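Closstead promete portales más limpios por 18 euros al mes

La empresa asegura que su nuevo abono reducirá las quejas vecinales, pero no ha publicado los datos en que se apoya.

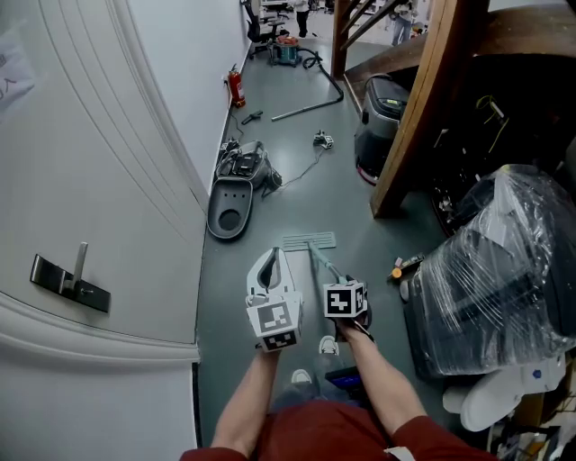
Un ahorro difícil de comprobar

El servicio, que arrancó en febrero en 41 edificios, cuesta 18 euros mensuales por vivienda. Closstead habla de una satisfacción del 100 %, cifra que procede de una encuesta propia. Su portavoz, Corinne Begay, no quiso precisar cuántos vecinos respondieron.

«Pedimos el contrato completo y nos mandaron un folleto», dice Huguette Bergeron, administradora de fincas. El alta, de 296 euros por portal, figura solo en la última página.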